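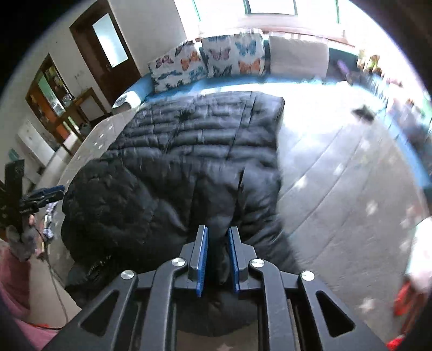
How many demonstrations does the policy need before it can fold a garment it was not trained on?
In our tests, 300 per garment type. Going up to 700 gave a small gain on sleeves and none on hems.

Next slide – method. Demonstrations recorded in 14 homes with hand-held grippers, no robot on site. Kgomotso Msimang set the protocol. Mention that padded jackets were the hardest class: thick fabric, unclear edges.

Pause for the Plevix table. Point to row 9 – grasp point error, held-out homes.

Hina Abbasi takes questions on calibration.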